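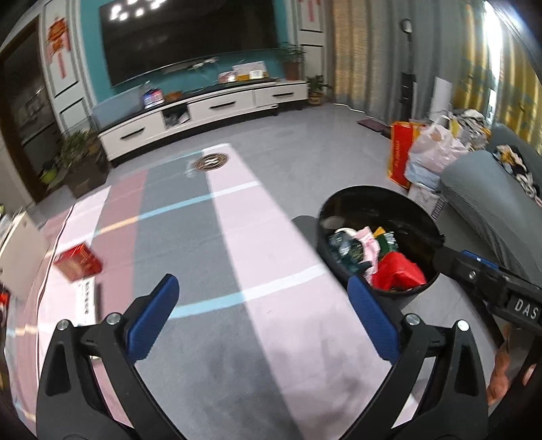 Clamulard Hand-Held Gripper: Review for School and College Clubs

Reviewed for the Rorngate Student Robotics Society by Ekaette Ogbonna, with additional testing by Jarmo Mustonen

The Society was asked to assess the Clamulard hand-held gripper for use in its household tasks project, in which student members record everyday jobs by hand before attempting them with an arm. Two units were purchased from the club equipment budget and used by members between September and December. This review sets out our findings for other clubs considering a similar purchase.

Construction

The gripper has two black fingers, each ending in a pair of blue rubber pads. The pads face one another and close evenly. They held fabric, card and thin plastic packaging well, and members found them particularly suitable for crumpled wrappers, which the harder tips on our previous Ljungberg unit tended to drop. The screws at the finger pivots are within easy reach, and a student can tighten them without taking the tool apart. We recommend checking them before every session, as one unit developed noticeable play after a fortnight of regular use.

Use in the home

Members worked in ordinary living rooms, with the furniture and belongings left in place. Tasks included tidying, sorting and putting waste into a bin. The open gap between the fingers gives a clear view of the item to be picked up, and newer members became confident with the tool in a single afternoon. Work close to the floor is more tiring. Several students reported an aching wrist after long periods of bending, and we now limit each turn to 7 minutes.

Over the term the project logged 3525 attempts, of which 631 were set aside by the student reviewers. The most common fault was a hurried release over the bin. Members improved with practice, and a short demonstration at the start of the Sunday session proved more useful than the printed guide.

Documentation and support

The guide is brief and assumes some knowledge of calibration. Esutia, the supplier, answered our queries within two working days and replaced a worn set of pads without charge. The pads should be regarded as consumable — ours needed changing after about 1000 grasps — and clubs should order spares with the tool.

Recommendation

The Society considers the Clamulard suitable for supervised use by students aged fourteen and over. It is less suitable for younger members, whose hands may not reach the trigger comfortably. A padded handle and a fuller guide would be welcome in any later version. Both units will remain in use next term.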